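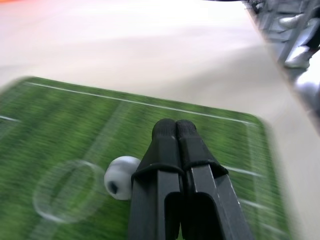 Moving from a rented flat to a house with a well: what to test first?

kamil_murin
Hello all. My wife and I are buying a small house outside Gullcombe. The water comes from a drilled well, and I have never lived with one. The seller gave us a paper from a laboratory, but it only covers bacteria and nitrate, and it was made in September of last year. The result was "no bacteria found." My question is simple: which tests should I order before we sign, and which ones can wait until we live there? The water tastes a little of metal, in my opinion. My wife tastes nothing.
Kamil Murín

harrowgate_di
Metal taste is usually iron or manganese, or low pH eating the pipes. Order pH, hardness, iron, manganese, lead, copper, and arsenic if your area has it. Repeat the bacteria test as well. A result from last September tells you about last September.

Polyxeni T.
I agree with the list, but please add one detail. For lead and copper you should take two samples. The first one you take in the morning, before anybody has opened a tap or flushed. The second one you take after the water has run for some minutes. If the first is high and the second is low, the metal comes from the pipes of the house and the well is fine. We paid for a treatment system at the wrong end of the problem before I understood this.

wellman77
You are all going to scare him off a good house. I have been drinking from mine for most of my life and tested it maybe 2 times. If it's clear and it doesn't smell, drink it.

harrowgate_di
wellman77, you can't see arsenic or nitrate, and you can't smell them either. Clear water proves it's clear.

wellman77
And yet here I am.

kamil_murin
Thank you for the answers. I don't want to start a quarrel. We are expecting a child in winter, so I prefer to be on the careful side. I asked for the price of the full package at Lindden and it is 2,823 crowns with the bottles included. Is this a normal price? A man from Brimeo offered to test everything free of charge in our kitchen, but he also sells filters.

Polyxeni T.
With a baby coming, pay for the laboratory. I would not refuse the free visit out of principle, but I would not decide anything from it. The man who came to us put drops in a glass, the water changed color, and he looked at me as if somebody had died. It was only a hardness test. Our water is hard and that was all.

Nitrate is the one which matters most for small babies who drink formula. Boiling does not remove it, it makes it stronger, because some of the water goes away as steam and the nitrate stays. I mention this because my own mother insisted on the opposite for months.

osk_orchard
Price sounds OK to me if metals are in it. Ask whether they send a courier or you have to drive. The bacteria bottle has to arrive quickly and stay cool, and mine got rejected once after it sat in a hot car. Also take the little screen off the faucet before you fill that bottle, and don't touch the inside of the cap.

And ask the seller for the drilling record! Depth of the well, depth of the casing, how much water it gives. People only think about the chemistry, then in August the thing runs dry while they are in the shower.

kamil_murin
The seller says 6 meters but he is not sure.

osk_orchard
Six would be very shallow for a drilled well. That sounds more like a dug one. Look at the top of it. If you see wide concrete rings with a lid, it's dug, and then I would worry much more about bacteria after heavy rain.

wellman77
OK, on that I agree with osk. Shallow dug well, next to whatever the neighbor puts on his field, I'd test it too. Where is the septic tank?

kamil_murin
Behind the house, uphill from the well, if I remember correctly. I will go again tomorrow with a measuring tape. The tank is 2,000 liters and it was emptied before the sale.

harrowgate_di
Uphill is the wrong side. Measure it, then look up the minimum distance with your local water office. I would not sign before you have both that and the lab result.

Polyxeni T.
Yes, please wait. You can also ask the notary to write the water result into the contract as a condition. Ours did this without any discussion, it was one sentence. Greetings from Polyxeni Tsolakis, and good luck with the baby.

kamil_murin
They are concrete rings. I have ordered the bottles and called the notary, she is available at four o'clock. I will write here when the results come.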